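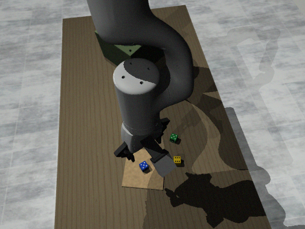 When a robot drops things: what went wrong with the dice

Print this page | E-mail this page

Robots are good at doing the same job over and over again. They do not get bored and they do not get tired. But they can still make mistakes, and when they do, somebody has to find out why.

This is the story of a mistake made by a robot arm that lived inside a computer. The people at Pemholm wanted to teach an arm to pick up small dice. They began with a simulation, a kind of pretend world where the arm, the table and the dice are all made by a computer. They called the program Rulleo.

The arm practised 2,000 times. It had to reach down, close its two fingers on a die, and lift. At first everything looked fine. Then the team checked the results and found that the arm had dropped the die 300 times.

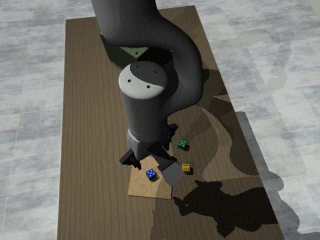 By Siu
Science writer, Motico Young Readers

What is a gripper?

A gripper is a robot's hand. Many grippers have no thumb and no palm, just two fingers that move together and apart. The black gripper on this arm is that sort. When the fingers are open, there is a gap between them. The die has to be in the gap before they close.

The blue die is on a tan mat, and the green and yellow dice are on the bare wood. All three are small cubes of about the same size.

So what was the fault?

The team looked at the drops one by one. In 102 of them, the fingers had closed too soon. The arm was still moving down when the gripper began to shut, so the fingers caught only the top of the die. It slipped out as the arm went up.

The other drops had a different cause. The program had been given the wrong height for the mat. A mat is thin, but a die is small too, and a tiny error matters. The arm stopped a little too high and did not get a good hold.

How was it fixed?

First, the team measured the mat again and put the right number into the program. Next, they added a rule: the fingers must not close until the arm has stopped moving. Then they ran the whole test again, all 2,000 tries. This time the arm dropped the die 11 times. The team is still working on those.

Is a dropped die dangerous?

No. A pretend die cannot hurt anyone. A real arm in a factory may be lifting something heavy, though, and it can move fast. Real robot arms often work behind a fence, and they have a stop button that people can reach quickly. If you ever visit a place with robots, stay behind the line on the floor and do what the staff tell you.

Words to know

Simulation – a pretend version of something, made on a computer.
Fault – something that is not working as it should.
Gripper – the part of a robot that holds things.

Print this page | E-mail this page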